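Milley Hall, Main Workroom
Gallery, updated 26/03/2025

Interior of the main workroom.
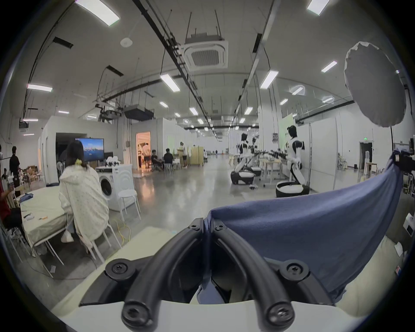

The room is let by the half day, with a minimum of 2 hours' notice for access. Floor area is 1,431 square feet. Tables can be moved on request; chairs are stacked again after use.

Floor polished gray concrete, walls white. Fluorescent panels overhead, with cable trays and a ceiling air-conditioning cassette.

Long table with pale cloth, white metal chair. Navy-blue cloth in the foreground.

Side rooms will be added in April. Bookings: Lwazi Adams, extension 210.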